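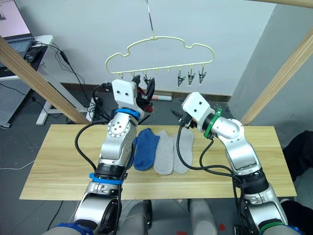 Natália Štěpánek hatte mir vorab geschrieben, Socken seien das Ehrlichste, was man einem Roboter vorsetzen könne, Würfel stapeln könne schließlich jeder. Ich fuhr also im Mai nach Marnside, in eine Gemeinschaftswerkstatt mit 16 Mitgliedern und einer Kaffeekasse, in der mehr Zettel liegen als Münzen.

Das Projekt heißt Stirkine: zwei Arme, ein Holztisch, ein Wolkenbügel mit Klammern. Ziel ist, Socken paarweise aufzuhängen, was meine Großmutter nebenbei beim Telefonieren erledigte.
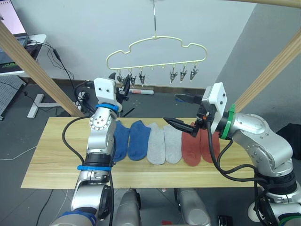 Afroza Barua schreibt die Steuerung und spricht über Strickbündchen wie andere Leute über Finanzämter. Blau gehe, Grau gehe meistens, Rostrot habe schlechte Tage. 2000 Euro sind bisher in Teile geflossen, die Socken nicht mitgerechnet. Dafür könnte man ziemlich lange in den Waschsalon. 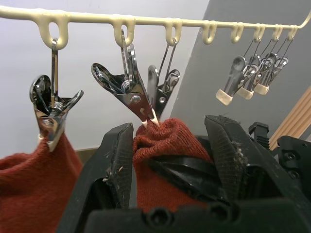
Das eigentliche Ärgernis sind die Klammern. Sie drehen sich am Drahtbügelchen weg, sobald ein Finger sie anstupst, und im Greifer sammeln sich Flusen. Gereinigt wird mit einer alten Zahnbürste, laut Plan alle 10 Durchläufe, laut Afroza »wenn es peinlich wird«.

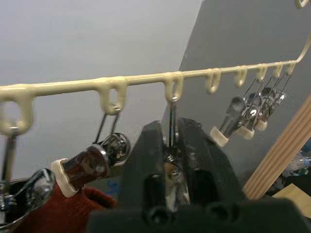 Gegen 3 Uhr nachmittags gab es Streuselkuchen und eine Debatte über Klammerfedern, der ich nicht bis zum Ende folgen konnte. Zu Hause lag meine Wäsche noch im Korb. Anfahrt übrigens besser mit dem Bus, Parkplätze gibt es keine.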